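Minutes of the open day review meeting, Stidbridge workshop, June

Meeting opened at 6 in the back office, tea having been made first by general agreement. The minutes of the last meeting were read and accepted, with one small correction — the hired chairs came from Estcombe and should not have been put down as ours.

**1. Visit to Medeiros**

The secretary reported on the party's visit to the Medeiros open day, and it was a very happy report indeed. Everyone was made most welcome, the parking was easy, and the young engineers answered our questions with great patience, including the ones that had already been asked by the people in front. The talk on grippers ran over by a good while and no one seemed to mind in the least.
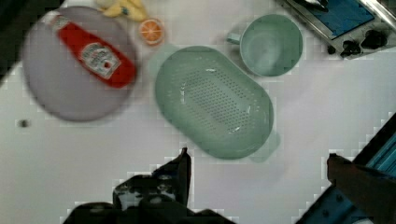
Members then discussed what we might put on for our own visitors in the autumn, and there was a lot of warm feeling for a table-top demonstration of the same sort. It was felt that kitchen things are a friendly choice, as families know at once what they are looking at, and several members spoke up for a ketchup bottle on a plate and a pale green colander with a mug to match. The toy stove was also much liked, and one member has a grandchild's set in the loft that could be lent. The meeting was reminded that small children will want to reach in, so a rope or low barrier must be priced as well.

**Agreed:** to hold a table-top demonstration, subject to item 2.

**2. Loan of an arm**

Grindix have written very kindly offering the loan of an arm for the weekend, with a deposit of £145 and somebody from their side to set it up. There was a long and good-natured talk over whether our floor is level enough by the window. The deposit was approved. The secretary will write back and ask about insurance, and how early they would like the doors open.

**3. Leaflets**

A print run of 1000 was proposed and carried. Estcombe library will take a box, and the rest will go round Stidbridge in the usual way. The wording is to be kept plain — last year's was rather full of initials.

**4. Any other business**

The urn is leaking again. A card of thanks to Medeiros was passed round and signed.

Date of next meeting to be sent out with the leaflet proof.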